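How to Read an Airline's Delivery Schedule Before You Buy the Stock
Posted 8/7/23

If you have ever bought shares in an airline and then watched them sink because some new planes showed up late, you have my sympathy. I did that with Serden back when I was new at this, and I spent a long July evening (well past supper!) teaching myself to read the fleet pages I had skipped. It's easier than it looks, so pour yourself something cold and we'll go through it together.

Start with the annual report. Look for a table called "fleet plan" or "aircraft commitments," usually tucked in behind the debt notes. It lists the planes the airline has agreed to buy, year by year. Copy those numbers onto a sheet of paper or into a spreadsheet, whichever you'll keep up with.

Next, find last year's report and copy the same table beside it. If Butus Air promised 5 jets for this year and the new report moves three of them out to next year, you've found a slip. Write down the reason they give, in their own words, and leave a little room for what they say next time. 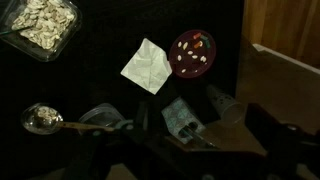 Leased planes ought to go in a separate column, a reader named Bhattacharjee wrote to me, after mixing them in with purchases and coming up with an order book nearly twice its real size. I do it that way now too, and my sheets are a good deal tidier for it.

Now turn to the cash. Airlines pay deposits long before a plane arrives, and you'll find them under "pre-delivery payments." Say the line reads $987 million and the deliveries keep sliding. That money is tied up, and the older planes have to stay in the air longer, drinking fuel and wanting repairs. Check whether maintenance costs went up over the same stretch.

Last, decide what you can stand to lose. I'd sooner put $200 into a shaky order book than $2000, and I go back to the table every time a new report comes out. My own sheet still has a blank row for Serden's next one.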